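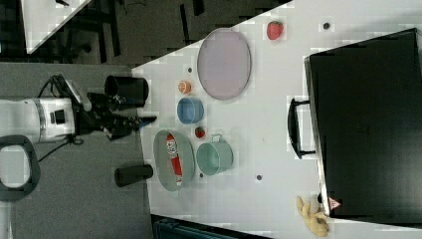 Tekle Weldu wrote to us in the first week that the small bowls were too light, and that the younger children push them off the table when they reach for something else. We took this remark seriously, and a good part of this report is the answer to it.

Progress report to the Redano fund
Play kitchen and table-setting sets, second period
Tuesday, November 10, 2020

1. What was planned

In the application we promised to prepare sets of toy food and simple tableware for the learning rooms in Orkamum and Sestico. Each set should let a child lay a table, sort food by color or by kind, and practice the names of things in the language of the room. We planned 59 sets until the end of the period. We also promised a short guide for the teachers, on one sheet of paper.

2. What is done

We have delivered 31 sets. The rest is waiting for plates, which I explain in part 4.

A set is not the same in every room, and we think now that this is good. The trial table has a large oval plate in lavender, a light blue round bowl, an oval bowl in gray-green and a mint-green cup with a handle. The food on it includes a strawberry, a tomato and a slice that looks like orange. We wanted colors that are easy to tell apart and also easy to name. With the gray-green bowl we did not succeed completely. Some children say gray, some say green, and the teachers asked us which is the right answer. We replied that both can be accepted.

The strawberry and the tomato are both red. One teacher proposed to change one of them. We kept both, and in the guide there is now an exercise where the child must choose between two red foods by the name only. In Sestico this became the favorite exercise of the older group.

3. The remark about the light bowls

We tried two solutions. The first was a rubber ring under the bowl. It held well, but the children took it off and wore it as a bracelet, and after two weeks many rings were lost. The second was a heavier bowl from Değirmenci, which costs more but stays in its place when it is touched with the sleeve. We ask for your agreement to use the heavier bowl in all sets that are still to be delivered. The difference in price can be covered from the transport line, where we spent less than expected.

Cups also fall on their side often. We do not want to change them. To stand the cup up again is a part of the exercise, and the teachers agree with us.

4. Delays

The plates were ordered in June. The first delivery came with sharp edges and we sent it back. The second delivery is confirmed but we do not have a day for it yet. I prefer to tell you this now and not to promise a day which I can not keep.

The guide was also late by some weeks. The first version was too long and the teachers did not read it. The new one has short sentences and bigger letters.

5. Money

From the materials line 1,527 euros are not spent. This is enough for the plates. The full table with invoices is sent separately, as in the last period.

6. Next steps

Receive and check the plates, edge by edge, before packing.
Pack the remaining sets, with the heavier bowl if you agree.
Visit both rooms again and write down which foods the children ask for and do not find. Bread was already mentioned many times.

Please send your answer about the bowls to the office address, so that we can place the order with Değirmenci together with the replacement cups.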